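Notes for the Besville library evening – keep it slow, keep it friendly

Thank Tomomi Hattori for the invitation, and for the tea. Say how lovely it is to see so many people who bake at home, or would like to start (wave at Reiko if she made it!).

Open with the counter, the dark marble one in these pictures.

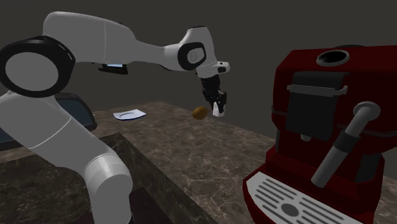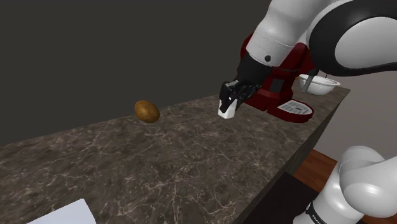

Why does my loaf come out dense when I followed the recipe to the letter? Most likely the dough needed more time, especially if your kitchen runs cool, so go by how it looks and feels and let the clock be a rough guide.

Then the August story – the dough I forgot on the porch in Karholm, and how it climbed out of its bowl. Pause here, people usually have one of their own.

Pass the starter jar along the rows. Folding: 4 rounds, 20 minutes apart, wet hands. Show it on the towel if time is short.

Finish with Aicha's rye, sliced thin, butter on the side table.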